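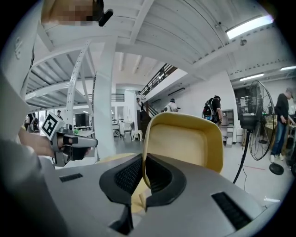

4.2 Storage and movement at ground level

The survey covered 20 converted industrial units, all of them with a mezzanine put in after the building was first used. This section deals with the ground floor only. Upper levels are treated in 4.3, where the sample is smaller and the records are less even.

Items on the floor were logged under four headings: furniture, containers, packing material and cables. A thing was entered each time it was found in a new position, so a bin that moved from one wall to the other between visits has two entries. The full log holds 2592 entries. Containers make up the largest group in most of the units, and the most common type is a small open plastic bin with rounded corners, light enough to lift with one hand. These bins move a great deal. In the unit leased by Tusora the same bin was logged beside the stair, on a cabinet and under a desk during one morning, and the people working there could not say where it was normally kept.

Packing material was more fixed than we had expected. It accounts for 349 entries, nearly all of them cardboard. We had assumed that flattened boxes would be stacked against a wall until they were taken out, and in the units with a marked recycling point this was mostly so. Elsewhere they stayed down. People stood on them, knelt on them while working low to the ground, or set goods on them to protect the paint. Eftychia Panagiotou, who kept the log for the units at Rullska, entered such sheets as furniture during the first month. They were later moved back to packing material to match the rest of the log, although her reading has something to be said for it.

Figure 6 gives the layout most often found in the group. The mezzanine runs along one side and is edged with a black metal railing, and a wooden stair with dark steps and a brown handrail comes down below it. The remaining floor is left as one space, here painted grey-green, with a flattened cardboard sheet lying on it and a thin cable crossing farther back. Seating is at the far wall, where a black chair stands beside a small white stool. A low white cabinet is set in front of a white wall panel, and a dark glass partition stands to the right of the panel.

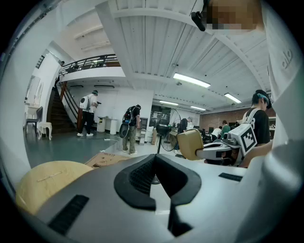

The foot of the stair is where most of the conflict over space occurred. It is used as a way through and as a place to stop and talk, and things carried down from the mezzanine tend to be put down there first. In interviews, occupants described the area as busy but seldom as a problem. Bernadette Fleury, who manages the Stefanou unit, told us that she had once taped a clear zone on the floor, a metre and a half deep, and that within a fortnight it held a trolley and two boxes. The tape was still in place in April. We measured the zone on our last visit and found it clear, with the trolley parked along its outer edge.

Backpacks were not logged, as they were worn or carried for much of the time. They do matter for width, though. A person with a full pack needs more room to turn at the bottom of a stair than the usual clearances allow for, and two people with packs will generally wait for each other before passing. Vangelis Bakalis timed these waits in the Plesix unit between 8:30 am and noon. They were short, a few seconds in most cases, and those waiting did not seem to notice them.

Cables need a separate comment. Where the sockets were on the outer walls and the work was done in the middle of the floor, cables crossed the open space. Some occupants used rubber covers, others taped the cable down at both ends and left the middle free. We did not find that covered cables were stepped over less often than bare ones – people lifted their feet for both. No trips were reported in either case during the survey, but the period was short and we would not draw much from this.

Lighting had little bearing on where things were put. Light levels under the mezzanines were lower than in the open part of the floor in every unit, yet containers were placed in both areas in similar numbers. The exception was small parts work, which was moved out from under the mezzanine wherever the tables allowed it.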